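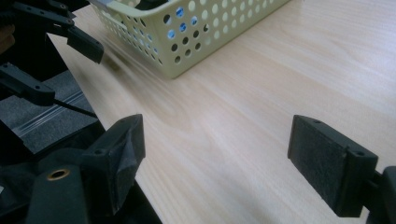 Kotian Household Word List: README

Kotian is a word list of household and kitchen terms as spoken in the villages of the Ultmont valley, with the upper hamlets of Pornmont included from the second release on. It gives each term in local spelling, a standard German equivalent, an English gloss, and the place where the term was recorded. The list is meant for people who work on dialect spelling, regional dictionaries, or local-history text that needs normalizing before search.

The current release is 2. Release 1 should no longer be used, because the place codes for Pornmont and Distport were swapped in part of the file.

Contents of the package

entries.tsv: the word list, one sense per line
places.tsv: place codes and the full names they stand for
sources.tsv: one line per interview or written source
variants.tsv: alternate spellings, linked to entries by id
spelling.txt: the spelling rules in full
CHANGES.txt: changes by release

All files are UTF-8 with Unix line endings. Tabs separate fields. No field contains a tab or a line break. Empty fields are left empty; there is no placeholder value. The first line of each .tsv file holds the column names.

Columns in entries.tsv

id: stable identifier, never reused. If an entry is withdrawn, its id is listed in CHANGES.txt.
headword: the form in Kotian spelling.
pos: noun, verb, adj, adv, or phrase.
gender: m, f, n, or empty. Two genders are joined with a slash, with the more frequent one first.
plural: full plural form. Empty means the plural was not recorded. It does not mean the noun has none. Nouns that speakers rejected in the plural carry the value "none".
german: nearest standard German word or phrase.
gloss: English gloss in lower case, no article.
place: code from places.tsv.
source: code from sources.tsv.
status: checked, single, or doubtful.
note: free text in English or German.

Status values

"checked" means the form was confirmed by a second speaker from the same place. "single" means one speaker only. "doubtful" means the editors could not settle the form or the sense. Doubtful entries are kept in the main file, and any count or frequency work should filter them out first.

Collection

The terms come from two kinds of source. The larger part was elicited in conversations led by Hermine Reisinger and Meinrad Zwahlen, who worked from a prompt sheet of 100 everyday objects and actions. Speakers were asked for the word they used at home as children and then for any word they use now. Where the two differed, both were entered, with "older" or "newer" in the note field. The prompt sheet was read aloud in standard German, and this has probably pulled some answers toward the standard form. The effect is easiest to see in words for appliances.

The smaller part was taken from handwritten recipe books and household account books lent by families in Distport. Gertraud Zaugg transcribed these. Spellings from the books are stored in variants.tsv exactly as written, including inconsistent capitals and doubled consonants. The headword in entries.tsv is always the normalized form.

Conversations lasted between 12 minutes and a full afternoon. No recordings are part of the package. Speakers agreed to publication of the words but not of the audio, and requests for audio will be declined.

Spelling

The rules are in spelling.txt. The main points:

Long vowels are doubled. Length is not marked before r.
The low back vowel is written å. Some of the account books use "oa" for the same sound; these are in variants.tsv.
Initial b and p are not kept apart, except where speakers insisted on the difference. The default letter is b.
Nasal vowels are not marked. Readers who need nasality will have to work from a different source.
Nouns are capitalized, as in standard German.
Separable verbs are entered under the prefix and written as one word.

The rules were drawn up for the lower valley and fit it best. Pornmont has an additional diphthong which release 2 writes as "öi". Jonas Rüegg has argued for "eu" on the grounds that local signs use it. The question is open and the spelling may change in the next release. If your work depends on that vowel, pin the release.

Example line (fields shown one per row for reading)

id: k0417
headword: Seichel
pos: noun
gender: f
plural: Seichlen
german: kleines Sieb
gloss: small strainer
place: DIS
source: b03
status: single
note: older; also for tea

Known problems

Kitchen words are covered much better than words for cleaning and laundry. Mending and sewing terms are thin, and an extra round of conversations is planned for April.

The gender of borrowed nouns is unstable. Speakers in the same house sometimes gave different answers, and the order of the two values in the gender field is then close to arbitrary.

English glosses were written by editors whose first language is German. Glosses for containers should be treated with care: "pot", "crock", and "jar" overlap, and the German field is the better guide.

Roughly a third of the verbs lack a past participle in the note field. There is no separate column for it yet.

Three pairs of entries are probably duplicates across places and have been left alone until someone from Pornmont has looked at them. They are marked "dup?" in the note field.

Loading

Any tool that reads tab-separated text will do. Turn off quote handling. Some notes contain a single double quote mark, and readers that treat it as the start of a quoted field will swallow the lines that follow. Spreadsheet programs may also turn values such as "m/f" into something else on import; set all columns to text.

Sort order in entries.tsv is by headword, with å sorted as a and umlauts sorted as their base vowels. Do not rely on line numbers. They change with every release.

Corrections

Send corrections to Kilian Gruber with the entry id, the field, the proposed value, and the place the speaker comes from. Corrections without a place can be used for glosses and German equivalents but not for headwords. New words are welcome under the same conditions. Please do not send a changed copy of the whole file.

Terms of use

The word list may be copied, changed, and redistributed, including in commercial dictionaries, provided that the name Kotian and the release number are given. The transcriptions from the household books may be quoted entry by entry. The books themselves remain with the families and are not available through the project.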